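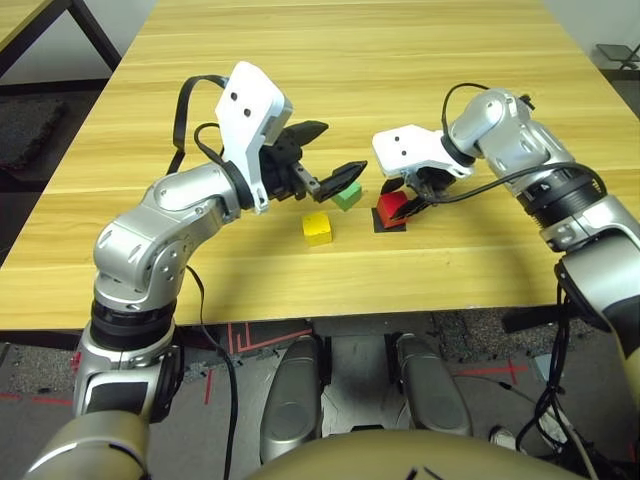 ## 3. Method

The survey looked at how students in Hernham use shared study tables in the evening, and whether the new opening hours at the Gallagher Street library changed that. I handed out 75 paper forms over two weeks in January. Sixteen came back blank or with only the first page filled in, and I left those out.

The form had eight questions. Ghada Khoury checked the wording before it was printed and asked me to split question 4, which had asked about noise and lighting together.

## 4. Results

Most people who answered stayed for less than two hours. Noise was the most common complaint, followed by a shortage of power points near the windows. Travel time mattered more than I had expected: students who caught the Flikgate bus nearly always left before 8 pm, even when they had work to finish.

Only a few had noticed the change in hours. Those who had mostly heard of it from a friend. The poster in the foyer was hardly mentioned.

## 5. Limits

All the forms were handed out at one library, so people who study at home or at the Ornema centre are missing. The question on favourite seats was also poorly laid out, and several people ticked every box. I have kept those answers in the appendix but did not use them in the totals.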